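Notes for the September budget talk, Warrick Halliday

(Water on the lectern. Start when Dexter gives the nod from the back.)

Good morning, everybody, and thank you for coming in before the coffee has really had a chance to work. I'm Warrick, I look after equipment planning at Fetlow, and I want to spend our time on how we decided what to buy for the packing line, and what we decided to leave alone for now. Those of you who were here for the conveyor talk know I can go on a bit, so Dexter Fajardo has kindly agreed to wave at me.

Our request started out as one line on a spreadsheet that said "robot arm." That's a bit like writing "kitchen" on a shopping list! An arm needs a gripper, a mount, guarding, spare fingers, and somebody's hours to set it up. So before we asked for any quotes we did the planning in simulation, with plain shapes.

(Next slide. Let them look for a moment.)

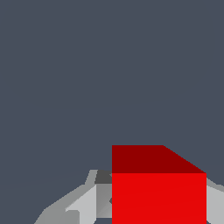 Slide 4. Simulated view of the gripper and the red cube

I'm fond of this one, simple as it is. You've got a red cube, gray gripper parts to either side of it, and a plain background. We don't need the printing on the cartons to talk about finger shape and reach. Please do remember that it's a rendering, though, and a rendering won't tell you what a finger costs to replace. For that we called Jaiswal and Grustau and asked both of them the same questions, in the same order, which I'd recommend to anyone.

(Tell the Stotetti story here if the room is awake. Keep it short.)

The line I'd most like you to take home is the one for spares and tooling. We put in $3,912 for it, held apart from the arm itself, and I'm so glad we did, as it was the first number finance asked me about. We also budgeted 12 days for setup. My first draft had seven, and Dexter talked me out of it over lunch.

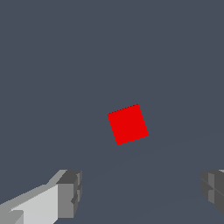

Slide 7. Same simulation, fingers apart, cube above the tips

Look at the space between those two fingers, much wider than the face of the cube. When you're comparing quotes, ask about opening width early and write it down next to the price. A gripper that's too narrow for your biggest carton is no bargain, however nice the discount.

(Check the time. If Dexter is waving, skip leasing and go straight to questions.)

Now, leasing.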